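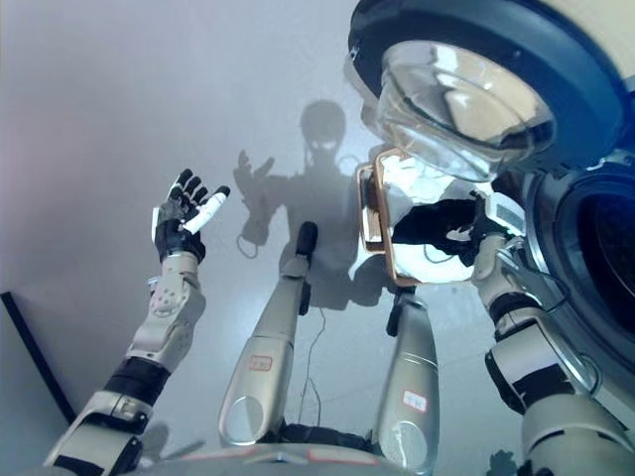
Figure 4. The Cekari kit at the front-loading washing machine, head camera view. The left hand is raised and open; the door and the drum opening are at the upper right.

4.2 Laundry station: door and drum

The second station of our review was the washing machine. We chose it for the Cekari kit for one main reason. The supplier, Itomen, names household laundry in the product sheet as a task which the buyer can set up without writing code, and we wanted to know how far this promise goes for a laboratory of our size. The kit was used as delivered, with the two standard hands and the software version installed by the supplier. We did not change the fingers, the covers or the cable guides.

The task was divided into two parts. In the first part the robot had to bring one hand to the door and move it to the fully open position. In the second part it had to reach into the drum and take out one cotton towel. A trial was stopped by the operator when the arm touched the machine with more force than the limit recommended in the manual, or when no progress was made during 59 seconds. In total we carried out 200 trials at this station, over six working days, and all of them were started from the same standing place marked on the floor.

The door part was the easier one. The kit finds the edge of the door well when the door is already a little open, and the movement of the arm is calm and repeatable. With the door fully closed the result depended strongly on the handle. The fingers are rather thick for a narrow handle, and several times the hand closed in front of it and not around it. Itomen offers a slimmer finger set as an extra part, but it was not included in our order and we cannot comment on it.

The drum part was more difficult. As can be understood from Figure 4, the head camera looks at the machine from a steep angle, and the robot's own arms take up a large part of the view. The glass of the door also gives strong reflections. In our opinion this is the main weak point of the kit for this kind of work. The setup program asks the user to mark the opening of the drum by hand in the camera view, and a reflection can easily be marked together with it. Lakshmi Devadiga, who operated the station during most of the trials, repeated the marking each morning, which improved the results on the same day. The shadow of the robot on the pale surface behind it was a smaller problem – it disturbed the marking only when the ceiling lamp was the only light in the room.

We also tested the support service, as it is a part of the price. Two questions were sent to Itomen, the first about the marking step and the second about the cables near the wrist, which have some free length and which we were afraid to catch on the door. Both answers were clear and polite. The answer to the second question advised us to order a sleeve, and we would have preferred to find it in the box. The manual itself is good on safety but short on setup, and the index sends the reader to a page which does not exist in our copy.

The same two-part task was later repeated with the Shetty hand package at the Erurcombe site, with 400 trials in place of 200. Those results are given separately in Section 4.3, as the washing machine there was of a different height and the numbers should not be compared directly.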